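Workshop Log | Entries | Parts List | Who's In | Search

Wheelchair corner, and the great pillow question

08/02/2023

Long entry, sorry, I've been saving this up. I finally got a proper stretch of time in the mock patient room and most of it went on the blue wheelchair, which everyone keeps using and hardly anyone has looked at closely (me included, until this week!).

First the push handles. Märta mentioned that one of them felt odd when she was backing the chair out past the foot of the bed, so I started there. The two handles don't match in angle. One kicks outward and the other points down more, and once you've noticed it you can't stop noticing it. I put both hands on them and walked the chair up and down the tiles for a bit, and my right wrist was bent further than my left the whole way. It's small stuff on a short push. On a long corridor I think you'd feel it in the elbow. I haven't loosened anything yet because I want Aslak to look at it with me. He has opinions about handles and I'd like to hear them before I get the wrench out.

Second, the backrest. I like this one a lot more than the padded one we had on loan from Skjelbred. It's plain woven navy fabric between the two uprights and there's a pocket opening across the middle, slit style, no flap. I tried a folded exercise sheet in it and it went in fine, then a paperback, which sat there but pushed forward enough that I could feel it when I sat down. So: paper yes, books no. I've written that on the whiteboard.

Rolled it 90 times from the door to the armchair and back, with the same sandbag in the seat each time, keeping a tally on the back of a Brirkitz invoice (I've copied it over now, the invoice has gone back in the folder). Nothing came loose that I could find. Spokes all felt tight when I plucked them afterward, which is a very unscientific test but my uncle taught me it on bicycles and I trust it. The plan was always to get to 1,000 passes before we say anything to Komis about this chair, so there's plenty of walking left. Anybody who wants to put in a few lengths while waiting on the kettle, please do, and please write them down. The tally is on the clipboard now.

The strap under the backrest bothers me a bit. It hangs down between the wheels and I keep wondering if it should be clipped up. I went through the Kadelano sheet twice and page 9 has a drawing with a strap in it, but the drawing is of a slightly different frame and I don't want to guess. Left it hanging. Question for Aslak, again. He's going to have a list.

Now the layout of the room, since that's the other half of what I was meant to be doing. The bed stays on the left. We tried it turned the other way round last April and it was hopeless, you ended up doing a three-point turn every time, so please let's not try it again. The armchair stays back by the wall where it is. With the wheelchair parked in the middle you can still reach the foot of the bed, and the oval handle in the footboard is easy to grab without leaning over.
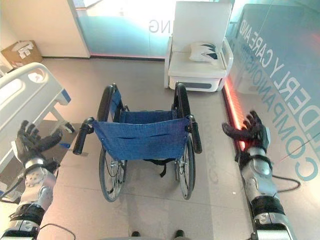 Wheelchair parked mid-floor, back toward us, bed on the left and the armchair behind.

Still to sort out in there:

The little blue-and-white thing on the floor under the bed. I don't know what it is. If you're missing something that fits that description, go and get it, otherwise it's going in the odds drawer.

The cardboard box against the wall, with the papers on top. Märta thinks it belongs with the Skjelbred returns and I think it's ours. One of us should just read the papers. I had my hands full and then I forgot - will do it first thing.

And the pillow. I know, I know. I still say the one with the dark angular pattern should live on the bed, and I keep finding it on the white armchair. Märta says it's the only thing that makes that chair comfortable because the back is so tall and straight. I sat in it for my whole coffee break with the pillow behind me and, well, she has a point. It can stay on the armchair until we get a second one. I've added pillow to the shopping list, under masking tape and tire levers.

Next time: handles with Aslak, strap, then more lengths. I'd also like to try the door end of the room with the sandbag moved forward on the seat, as I only had it right at the back this time.

Contact the workshop | Copyright Kadelano Workshop Log | Back to top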